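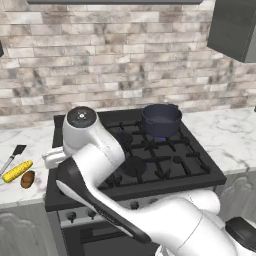
The simulated kitchen used by the Firnenlow robotics club, with one burner lit under the saucepan.

The Firnenlow robotics club meets on Thursday after the last bell, in a classroom that still has periodic tables on the wall. There are 19 students this year. Most of them have never written a line of code for a real arm, and for the first term they won't. They work in simulation, on a kitchen they call Womance, after a typing mistake in the first project folder.

Ivars Vaher teaches physics and started the club two years ago. He picked a kitchen because every student already knows what should happen in one. "If I give them a factory line, I have to explain the factory," he says. "Everybody knows a pan goes on a stove."

The task this term is to get a pan onto a chosen burner, turn the right knob and leave the rest of the counter alone. Students work in pairs. Each pair writes its own plan for the arm, runs it, and reads the log afterward to find out where it went wrong.

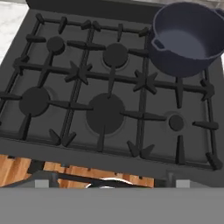
Xiaoyan Gu, a junior, has kept every log since September. Her pair is up to run 283. Early on, she says, most of their failures came from the approach. The gripper would come in too low and catch the grate, or stop short and close on air. They fixed the height first and then spent two meetings on the angle of the wrist.

"The knobs are harder than the pan," she says. "You can be off by a little and it just slides around."

In spring the pairs will enter their best plans in the Davimitz student contest, which is scored on finished tasks and time. Vaher has told them to worry about the first part. Gu would like to get the time down too, and has asked him to keep the room open an extra hour.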